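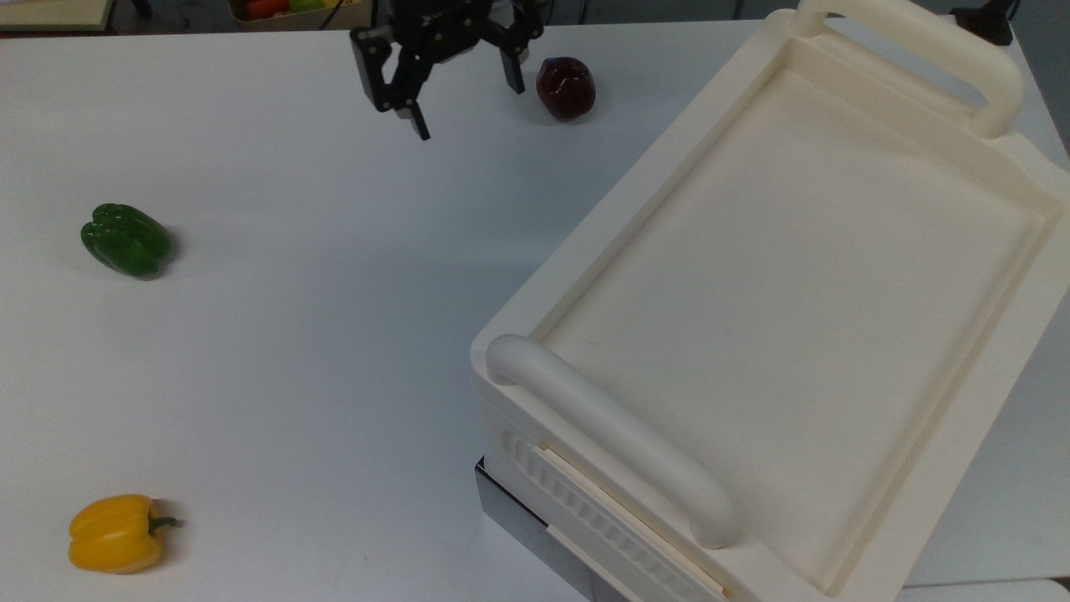
Veloso 2지 그리퍼 세트 (탁상용 집기 셀)
판매: Clelosent / 세트 가격 2,010유로 / 최대 벌림 폭 88mm
마지막으로 손본 날: 02/07/2020

안녕하세요, Clelosent에서 탁상용 셀을 조립하고 고치는 일을 맡고 있는 Eluned Ellis입니다. 원래 이 자리에는 사양표만 달랑 있었는데요, 설치하다가 막혀서 메일 주시는 분들이 자꾸 같은 데서 막히시길래 아예 제가 쓰는 방식대로 풀어서 적어 봤어요. 사양표는 맨 아래로 내려 두었으니 숫자만 필요하신 분은 쭉 내려가시면 됩니다!

Veloso는 채소나 과일처럼 모양이 제각각인 물건을 테이블에서 집어 통에 옮기는 용도로 만든 그리퍼예요. 저희 작업실에서는 거의 매일 파프리카로 굴립니다. 파프리카가 은근히 까다롭거든요. 겉은 미끈하고, 골이 져 있고, 눕는 방향도 매번 달라요. 파프리카를 잘 집으면 감자나 레몬은 그냥 따라옵니다(딸기는 빼고요, 딸기는 저도 아직 자신이 없어요).

상자에 들어 있는 것

그리퍼 본체, 손목에 붙이는 어댑터 판, 제어 상자, 전원 어댑터, 통신 케이블, 고정 나사 4개, 예비 손끝 패드 한 쌍, 육각 렌치. 렌치는 꼭 저희가 넣어 드린 걸 쓰세요. 집에 있는 비슷한 크기 렌치로 돌리다가 나사 머리를 뭉갠 분이 꽤 계시고, 저도 한 번 그랬습니다. 뭉개진 나사를 빼느라 저녁을 다 날렸어요.

팔은 세트에 포함되지 않습니다. 저희 작업실은 Brastus 소형 팔에 물려 쓰고 있고, 아래 설명도 그 기준이에요. 다른 팔을 쓰신다면 어댑터 판만 바꾸면 되니까 주문하실 때 메모란에 팔 이름을 적어 주세요.

팔에 붙이기

1. 먼저 팔 전원을 끄고 비상정지 버튼까지 눌러 두세요. 손목 쪽에 손가락을 넣고 작업하게 되니까 이 순서는 건너뛰지 마시고요.

2. 어댑터 판의 작은 핀 구멍을 손목 플랜지 핀에 맞춥니다. 뻑뻑하면 억지로 밀지 말고 뺐다가 다시요. 제대로 맞으면 판이 흔들림 없이 쏙 앉는 느낌이 납니다.

3. 나사를 전부 손으로 먼저 걸어 놓고, 그다음 대각선 순서로 조입니다. 하나를 끝까지 조이고 다음으로 넘어가면 판이 미세하게 기울어요. 눈으로는 안 보이는데 손끝에 가면 차이가 제법 커지고, 그 상태로 좌표를 잡아 놓으면 나중에 전부 다시 잡아야 합니다.

4. 본체를 판에 올리고 옆면 잠금 손잡이를 돌립니다. 딸깍 소리가 나야 해요. 소리가 안 났으면 덜 들어간 겁니다.

5. 손으로 본체를 살짝 비틀어 보세요. 판하고 본체 사이에 놀음이 느껴지면 2번으로 돌아가 주세요. 귀찮으시겠지만 여기서 다시 하는 게 제일 싸게 먹힙니다.

영점 잡기

전원을 넣으면 손가락이 천천히 끝까지 벌어졌다가 닫히고, 다시 벌어진 채로 멈춥니다. 처음 보면 좀 놀라실 수 있어요. 이때 손가락 사이에 아무것도 두지 마세요. 렌치를 깜빡 두고 전원을 넣으면 그 렌치 두께를 '완전히 닫힌 상태'로 기억해 버립니다. 그러고 나면 작은 물건은 죄다 놓치는데, 원인을 모르면 정말 한참 헤매요.

두 손가락이 똑같이 움직이는지 확인하고 싶으시면 그리퍼를 정면에서 보세요. 비스듬히 보면 한쪽이 더 길고 한쪽이 짧아 보여서 멀쩡한 걸 고장으로 착각하기 쉽습니다. 문의 사진 중에도 이런 경우가 많아서, 저는 사진을 받을 때 손바닥 쪽 정면 사진을 하나 더 부탁드리고 있어요.

영점이 끝나면 힘 설정을 제일 낮게 두고 시작하세요. 파프리카는 생각보다 약하게 잡아도 잘 들려요. 처음부터 세게 잡으면 물건에 자국이 남고, 링크에도 좋을 게 없고요. 한 단계씩 올리다가 들어 올릴 때 미끄러지지 않는 지점에서 딱 한 단계만 더 올리는 게 제 습관입니다.

케이블과 제어 상자

제어 상자는 팔 옆에 두되 팔이 휘두르는 범위 바깥에 두세요. 통신 케이블은 팔 관절마다 조금씩 여유를 주고 묶어야 하는데, 이 '조금'이 사람마다 달라서 문제예요. 저는 관절을 양쪽 끝까지 손으로 돌려 보고, 제일 많이 당겨지는 자세에서도 케이블이 살짝 처져 있으면 합격으로 칩니다. 팽팽하면 언젠가 커넥터에서 탈이 납니다.

커넥터는 꽂고 나서 고정 링까지 돌려 주세요. 링을 안 돌려도 불은 들어오거든요. 그래서 다들 됐다고 생각하시는데, 팔이 빨리 움직이기 시작하면 통신이 툭툭 끊깁니다. 새벽에 받은 "어제까지 잘 됐는데요" 메일 중에 이게 원인이었던 게 한두 통이 아니에요.

받침대 다리 쪽으로 내려오는 선은 바닥에서 발에 걸리지 않게 테이블 밑으로 한 번 돌려 주시면 좋고요, 키보드를 쓰는 책상과 로봇이 일하는 테이블은 되도록 따로 쓰세요. 같은 상판에서 타자를 치면 그 떨림이 그대로 전해져요. 설마 싶었는데 직접 겪어 보니 위치 값이 흔들리더라고요.
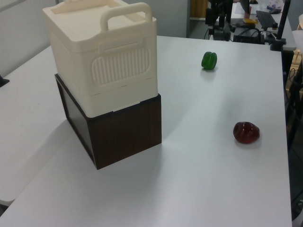 작업 테이블 꾸미기

저는 무광에 가까운 흰 상판을 추천해요. 초록이든 노랑이든 검붉은 색이든 물건 색이 또렷하게 갈라져서 카메라가 물건을 찾기 쉬워집니다. 반짝이는 상판은 조명이 비쳐서 그걸 물건으로 잘못 잡는 일이 생기고요. 이미 반짝이는 테이블밖에 없다면 무광 시트를 한 장 까는 것만으로도 많이 나아집니다.

통은 아무거나 쓰셔도 됩니다. 다만 손잡이가 위로 올라오는 통은 조심하세요! 손잡이가 접근 경로를 가로지르면 손가락이 걸립니다. 크림색 플라스틱 통처럼 손잡이 달린 걸 쓰실 때는 통의 긴 변과 손잡이 위치를 먼저 보고, 손잡이가 없는 쪽에서 들어가도록 경로를 잡아 주세요. 다른 상자 위에 올려서 높이를 맞추는 분들도 계신데, 그럴 때는 높이 값을 꼭 새로 넣으셔야 해요. 통만 바꾸고 값을 그대로 두면 손끝으로 통 테두리를 찍게 됩니다.

물건을 놓는 자리는 처음엔 서로 널찍하게 떼어 놓으세요. 둘이 붙어 있으면 손가락이 들어갈 틈이 없어서 옆 물건을 밀어 버려요. 잘 되기 시작하면 그때 조금씩 붙여 보시고요. 세워 놓은 파프리카와 눕혀 놓은 파프리카는 잡는 높이가 다르니까 둘 다 연습시켜 보시는 게 좋습니다. 꼭지 쪽으로 손가락이 들어가면 꼭지를 밀면서 통째로 굴러가니, 저는 몸통 옆면을 잡도록 해 둡니다.

매일 하는 청소

하루 일이 끝나면 전원을 끄고 손끝 패드부터 닦습니다. 물을 살짝 적신 천이면 충분해요. 채소 겉면에 묻어 있던 게 패드로 옮겨 와서 얇은 막처럼 앉는데, 이게 쌓이면 잘 잡던 물건을 갑자기 놓치기 시작합니다. 힘 설정을 올려서 해결하려고 하지 마시고 먼저 닦아 보세요. 제가 받는 문의의 상당수가 천 한 장으로 끝났습니다.

알코올은 금속 부분에만 쓰시고 패드에는 쓰지 마세요. 패드가 딱딱해집니다. 세제도 웬만하면 피해 주세요. 헹궈 내기가 어렵고, 남으면 더 미끄러워요.

링크 사이는 마른 붓으로 털어 줍니다. 저는 문구점에서 파는 납작한 미술 붓을 써요. 에어건으로 세게 불면 먼지가 축 안쪽으로 들어가니까 붓이 낫습니다.

본체가 검은색이라 먼지가 앉으면 잘 보이는데, 외관에 앉은 먼지는 작동하고 상관이 없으니 편하실 때 닦으셔도 돼요.

나사와 링크 점검

손가락 관절마다 보이는 나사 머리, 이게 이 그리퍼에서 제일 손이 가는 부분입니다. 계속 벌렸다 닫았다 하다 보면 조금씩 풀려요. 한 달에 한 번은 손가락을 중간쯤 벌려 놓고 전원을 끈 다음, 손끝을 잡고 좌우로 살살 흔들어 보세요. 찰랑거리는 느낌이 있으면 그 손가락의 나사를 본체에 가까운 쪽부터 차례로 확인합니다.

조일 때는 꽉 조이면 안 됩니다. 멈추는 지점까지 조인 다음 아주 살짝 되돌려 주세요. 꽉 조이면 관절이 뻑뻑해져서 모터가 힘들어하고, 제어 상자에 과부하 표시가 뜹니다. 나사 풀림 방지제를 바르는 분도 계신데 저는 말리고 싶어요. 흘러서 축에 들어가면 링크를 통째로 갈아야 하거든요. 공장에서 나올 때 필요한 자리에는 이미 발라져 있습니다.

윤활은 Sevuder 건식 윤활제를 쓰고 있어요. 기름 종류는 먼지를 먹어서 금방 까만 떡이 됩니다. 면봉에 묻혀서 축마다 콕 찍는 정도면 되고, 끝나면 손가락을 몇 번 여닫은 뒤 밖으로 나온 건 닦아 내세요. 먹을 걸 만지는 셀이라면 손끝 쪽에는 아예 쓰지 않는 걸 권합니다.

패드 갈기

패드 표면 무늬가 닳아서 매끈해졌으면 갈 때가 된 거예요. 가는 데는 5분이면 됩니다. 손끝 뒤쪽의 작은 걸쇠를 누른 채로 패드를 아래로 밀면 빠지고, 새 패드는 아래에서 위로 밀어 넣으면 끝이에요.

꼭 양쪽을 같이 갈아 주세요. 한쪽만 새것이면 두께가 달라서 물건이 닳은 쪽으로 쏠립니다. 그리고 갈고 나서 영점을 다시 잡는 것, 이거 잊지 마세요(저도 작업대에 쪽지로 붙여 놨어요).

이럴 때는 이렇게

한쪽 손가락만 늦게 움직여요
느린 쪽 링크에 이물질이 끼었는지 먼저 보세요. 줄기 조각이나 얇은 껍질이 자주 나옵니다. 깨끗한데도 그러면 그쪽 나사가 너무 조여 있을 가능성이 큽니다.

전원을 넣어도 영점 동작을 안 해요
비상정지가 눌린 채인지 보시고, 그다음이 커넥터 고정 링입니다. 둘 다 괜찮으면 제어 상자 전원을 뽑고 잠시 기다렸다가 다시 꽂아 보세요.

집었다가 들어 올리는 중에 떨어뜨려요
패드 청소, 영점, 힘 설정 순서로 확인하세요. 힘 설정이 마지막입니다. 그래도 떨어지면 잡는 높이가 너무 위쪽일 수 있어요. 손끝이 물건의 제일 불룩한 데보다 조금 아래로 내려가야 안정적으로 들립니다.

닫힐 때 딱딱 소리가 나요
이건 쓰지 말고 바로 꺼 주세요. 링크 핀이 빠져나오는 중일 수 있습니다. 소리 나는 영상을 찍어서 보내 주시면 제가 듣고 답을 드릴게요. 의외로 소리만 들어도 어느 관절인지 짐작이 갑니다.

부품과 수리

손끝 패드, 링크 나사 묶음, 통신 케이블, 어댑터 판은 따로 판매합니다. 링크 교체는 직접 하실 수도 있지만 처음이시라면 저희한테 보내 주시는 쪽을 권해요. 보내실 때는 손가락을 닫은 상태로 포장하고, 손가락 사이에 얇은 종이를 끼워 주세요. 벌린 채로 보내시면 배송 중에 휘어서 도착하기도 합니다. 제어 상자도 꼭 같이 보내 주세요. 본체만 오면 시험을 못 합니다.

7월에는 부품 입고가 평소보다 느려서 링크 수리가 조금 밀려 있습니다. 패드와 나사는 재고가 넉넉해요.

사양

형식: 전동 2지, 링크 구동
최대 벌림 폭: 88mm
고정 나사: 4개 (대각선 순서로 조임)
몸체 색: 무광 검정
손끝 패드: 교체식, 쌍으로 판매
권장 윤활제: Sevuder 건식 (손끝 제외)
시험에 쓴 팔: Brastus 소형
가격: 2,010유로 (팔, 테이블, 카메라 별도)

주문이나 문의는 이 페이지의 문의란에 남겨 주시고, 고장 문의에는 정면 사진하고 쓰시는 팔 이름을 같이 적어 주세요. 답은 제가 직접 드려요.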